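Illport Site, Equipment Upkeep Meeting
Minutes, May

Present: Cường Tăng (chair), Nhung Thân (minutes), day and evening operators
Apologies: Nuvum service desk

The meeting opened at 8 a.m. The minutes of the previous meeting were accepted without change.

1. Tabletop arm, Cell 5

Ms. Thân reported that the arm had drifted at the far end of its reach and that the evening operators had twice had to stop it by hand. The mounting bolts were found loose on inspection and were tightened to the figure in the Nendow manual. The home position was then set again. The run counter stood at 565 when the cell was handed back.

It was noted that the cable over the top of the arm must keep enough slack for the gripper to turn fully. Operators are to check the loop before each shift and enter the result in the log. Taping the cable to the housing is not permitted.
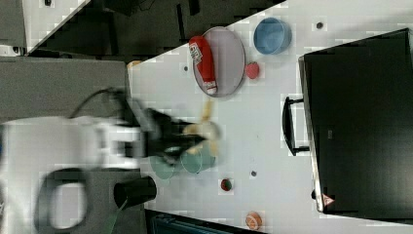
Mr. Tăng asked whether the gripper fingers should be replaced at the same time. Ms. Thân advised that wear was within limits and that the pads alone should be changed. Agreed. The spare set held in the Kim room will be used and a further set ordered.

2. Table layout

The evening operators asked that objects be put back at their marked starting points at the end of each shift. Agreed, with effect from the next shift. A printed layout will be kept with the log.

3. Actions

Pads to be changed and the home position checked again: N. Thân
Spare pads to be ordered through Nuvum: C. Tăng
Layout sheet to be printed: evening operators

There was no other business. The meeting closed at 8:40 a.m.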